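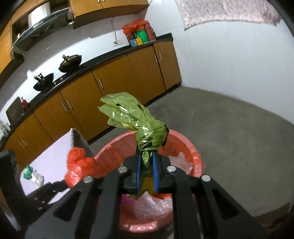 제4장 비닐봉지는 왜 쌓이는가

'정리'라는 말을 너무 쉽게 믿지 말자. 앞의 세 장에서 우리는 그릇과 병, 종이 상자를 다루었다. 그것들은 모양이 정해져 있어서 어디에 두든 차지하는 자리가 대체로 같다. 비닐봉지는 사정이 다르다. 접으면 손바닥에 들어오고, 그냥 두면 서랍 하나를 다 먹는다. 그런데도 살림 안내서들은 봉지를 그릇과 같은 방식으로 다룬다. 칸을 나누고, 이름표를 붙이고, 통을 하나 더 사라고 한다.

이 장은 통을 하나 더 사라는 조언부터 의심해 보려고 한다.

4.1 묶어 두기라는 습관

봉지를 한 번 묶어서 통에 던져 넣는 집이 많다. 빠르고, 배우지 않아도 할 수 있다. 질바나 매듭이라는 거창한 이름으로 이 방법을 파는 책도 있지만, 매듭은 매듭이다. 저자 실반 아우어(Silvan Auer)는 『부엌의 부피』에서 묶은 봉지가 "언제나 가장 작다"고 썼다. 필자들은 그 말에 동의하지 않는다. 매듭 위로 남은 자락은 여전히 벌어져 있고, 매듭 안에 갇힌 공기도 그대로다. 게다가 다시 쓰려면 풀어야 하는데, 얇은 봉지는 풀다가 찢어진다. 보관은 했으나 쓸 수 없게 된 물건을 정리된 물건이라고 불러도 되는가? 이 물음은 4.3절에서 다시 다룬다.

삼각형으로 접는 방법도 사정이 크게 낫지는 않다. 접은 결과는 보기 좋다. 다만 봉지 20장을 접는 데 드는 시간을 아무도 계산에 넣지 않는다. 트라비크(Travik)사의 수납통 설명서는 봉지 400장이 들어간다고 자랑하는데, 한 가정이 봉지 400장을 왜 가지고 있어야 하는지는 한 줄도 적지 않았다.

4.2 먼저 펼쳐 놓는다

통을 고르기 전에 할 일이 있다. 가진 봉지를 전부 꺼내 식탁 위에 올려놓는 것이다. 통 안에서는 색도 크기도 서로를 가려서, 무엇을 갖고 있는지 알기 어렵다. 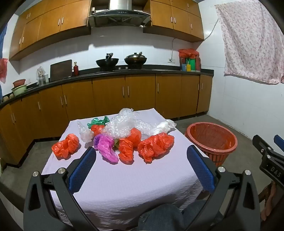
그림 4-1. 부엌 식탁에 꺼내 놓은 비닐봉지. 투명한 것과 흰 것, 붉은 계통, 녹색, 자홍색이 섞여 있다.

그림 4-1의 더미를 보면 투명 비닐이 가장 높이 솟아 있다. 색이 진한 봉지가 눈에 먼저 들어오지만, 눈에 띄는 것과 자리를 차지하는 것은 따로 따져야 한다. 독자도 자기 집 봉지를 꺼내 놓고 비교해 보기 바란다. 결과가 다를 수 있다. 그림 한 장으로 모든 집을 설명하려는 책은 이 책을 포함해 경계하는 편이 좋다.

꺼낸 봉지는 다음 순서로 살핀다.

첫째, 구멍이 났거나 끈적이는 봉지를 뺀다.
둘째, 경고 문구가 인쇄된 포장 비닐을 따로 둔다. 손잡이가 없는 포장재를 장바구니용 봉지와 섞어 두면 정작 필요할 때 손에 잡히는 것은 포장재다.
셋째, 남은 것을 크기별로 나눈다. 색깔별로 나누라는 조언은 무시해도 된다. 쓰레기통은 봉지 색을 가리지 않는다.

자와디 바킬라나(Zawadi Bakilana)는 이 순서에 반대한다. 크기를 나누어도 한 달이면 다시 섞인다는 것이다. 맞는 지적이다. 그래서 우리는 나누는 일보다 들어오는 양을 줄이는 일에 더 많은 쪽을 썼다. 자세한 논의는 221쪽의 표를 보라.

생각해 볼 문제

1. 지난 3월 이후 집에 들어온 봉지 가운데 두 번 이상 쓴 것이 있는가? 기억나지 않는다면 그 사실도 적는다.
2. 묶은 봉지와 접은 봉지를 같은 그릇에 담아 보고, 다시 꺼내 펴는 데 걸린 시간을 각각 잰다.
3. 수납용품 광고를 하나 골라, 그 통이 없을 때 생긴다는 불편이 정말 통 때문인지 따져 본다.

공유 17 댓글 20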